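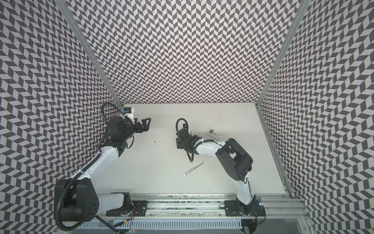
Room and comfort cooling inspection: checklist with comments
Location: Wenda House, Room 208
Inspection date: 12/04/2026
Inspected by: Digby Ruawai
Room contact: Shu-fen Choi
Previous inspection: September

Key: S = satisfactory. A = action needed. M = monitor, no action now. N/C = not checked.

Part 1. Work surface and enclosure

1.1 Tabletop level and stable under hand pressure: S
Comment: No movement at either rear corner.

1.2 Tabletop surface free of marks and debris: A
Comment: Mostly clean. Small patch of dark specks and marks towards the right rear. One very small brown spot left of centre. Wipe down with damp cloth and neutral cleaner. No solvent. If the marks stay, record them on the defects sheet and leave them alone.

1.3 Wall covering intact, no lifting at edges: M
Comment: Black and light grey herringbone on back, left and right walls. Left wall has a short length lifting low down, by touch only. Same comment in September. Re-fix if it can be got hold of with two fingers.

1.4 Corner posts upright and fixings tight: S
Comment: Aluminium posts at both rear corners. Fixings checked with hand key. Exposed end caps present on the outside.

1.5 Front rail secure, no sharp edges: S
Comment: Checked along the accessible length. No burrs.

1.6 Cables and hoses clear of the walkway: S
Comment: Nothing crosses the floor marking. Keep it that way when chairs are moved.

1.7 Clear space at the rear of the enclosure, minimum 200 mm: A
Comment: Clear on the left. On the right, two flat-packed cartons were leaning against the outside of the panel. Shu-fen Choi to have them taken to the ground floor store.

Part 2. Electrical and access

2.1 Sockets and switch plates undamaged: S

2.2 Portable appliance labels in date: A
Comment: Extension lead by the door has no readable label. Taken out of use and tagged. Brodie Tipoki to test or replace.

2.3 Isolator reachable without moving furniture: S

2.4 Door closes fully from any position: M
Comment: Slow over the last part of its travel. Closer adjusted a quarter turn. Look at it again next visit.

2.5 Emergency light test: N/C
Comment: Covered by the landlord's monthly test. Log sheet not on the wall. Copy requested.

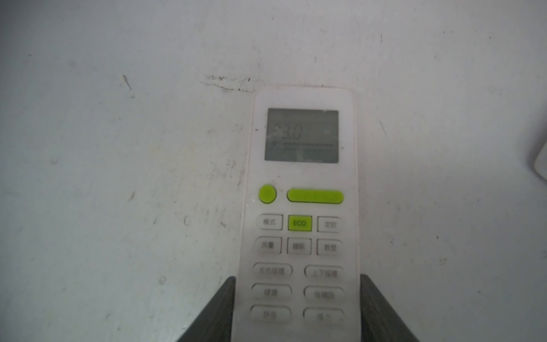 Hnatiuk Building Services, Heating and Cooling Team

Part 3. Air conditioning and remote control

3.1 Remote present and matched to the indoor unit: S
Comment: White handset, kept with the room. Send the handset serial to Darcy Doolan for the asset list, as the September entry is blank.

3.2 Casing clean and undamaged: A
Comment: Faint smudges on the casing. Clean with a barely damp cloth, batteries out. Do not spray.

3.3 Display readable: A
Comment: Display dim and low in contrast. Large figures appear to show 30. Row of small bars underneath, probably fan speed. Fit new batteries and read again. If no better, order a replacement handset.

3.4 Set temperature as posted (22, cooling): A
Comment: See 3.3. Confirm against the indoor unit before changing anything, as the reading is not certain. Handset and unit can get out of step if a button is pressed out of range.

3.5 Buttons legible and labelled for users: A
Comment: Two plain lime-green buttons under the display, one round and one long. ECO is in English. Mode (模式) and timer (定时) are in Chinese only. Put an English key card beside the wall holder. Shu-fen Choi has offered to check the wording.

3.6 Indoor unit filters: A
Comment: Dust over most of the left filter. Vacuum both, refit dry. Prirkano filters are held in the stores cupboard, second shelf, if either is torn.

3.7 Condensate drain running clear: S

3.8 Outdoor unit clear of leaves, guard secure: S
Comment: One guard screw replaced.

Part 4. Actions and sign-off

Items 1.2, 3.2 and 3.5: Shu-fen Choi
Item 1.7: Shu-fen Choi, before the next delivery
Item 2.2: Brodie Tipoki
Items 3.3, 3.4 and 3.6: Darcy Doolan
Items 1.3 and 2.4: carry forward to next inspection

Room may stay in use while actions are open. The tagged extension lead must not be used.

Checked and filed: Hemi Wihongi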